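Ticket 103: Round sorting table, bits collecting round the centre opening
Site: Trokcombe
Raised by: packing side
Assigned to: Rostislav Šimko
Status: open, waiting on part
Priority: normal

Reported
Small items keep ending up on the green belt near the white centre ring. Parcels catch on them where the belt meets the rollers. It stopped the table 4 times in July. Operators have been picking bits off by hand, and they should not do that while the table is live.

First checks
Belt tension fine. Emergency stop fine. Ran the table with no parcels for 17 minutes, no stops. Took out the strip by the rollers, found a cable tie end and a piece of label backing, put the strip back.
Closineck suggested the belt edge was lifting at the gap in the ring. Checked with a straight edge and it is not.

Update, Sep 1, 2021
Table isolated and locked off before going near the ring. Went over the belt with the dustpan and brush kept for this table. Please don't use the floor set, it leaves grit on the belt.
Coiled cables are the worst thing for this. The loops are the right size to go under a roller. Anything with a connector on it goes to the Skeser tray for someone to claim and does not go in the bin.
Both wheels inside the ring turn freely by hand. The orange labels on the rim can stay as they are.

Still to do
Fit a cover strip at the gap in the ring. Bogdan to confirm the length, we have 2 drawings and they don't agree.
Sweep at the end of each shift, table off, brushing away from the ring and never towards the opening.
Leave this ticket open until the strip is on. If the table stops again before then, add the time and what was found, even if it was only a scrap of tape.

Attachments
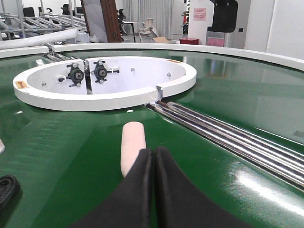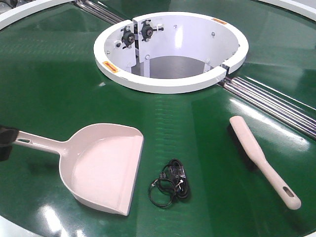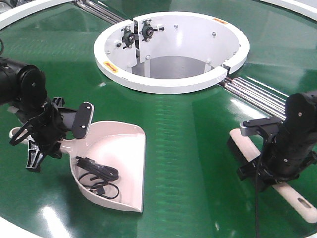
Ticket 103: green table and white centre ring. Dustpan with coiled cable in the last one.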